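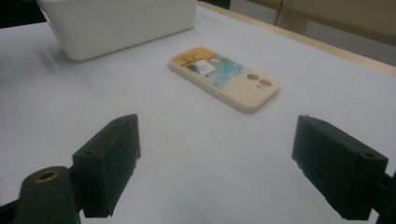

Fig. 2. Phone case, back side, with printed panel and two camera cutouts.

Unit 3 – Surface decoration on molded parts

The printed panel covers one portion of the back; the area near the cutouts is left plain. Note the raised rim. Artwork is normally held clear of a rim and of any opening, where ink coverage is least even.

For the Horkbridge lab, record for each case:
– panel length and width, in mm
– smallest gap from panel to cutout
– rim height at 2 points

Inspect the print under diffuse light, case flat, back up. Rub test: 100 strokes, dry cloth, then inspect again. Enter results on the Bustau sheet.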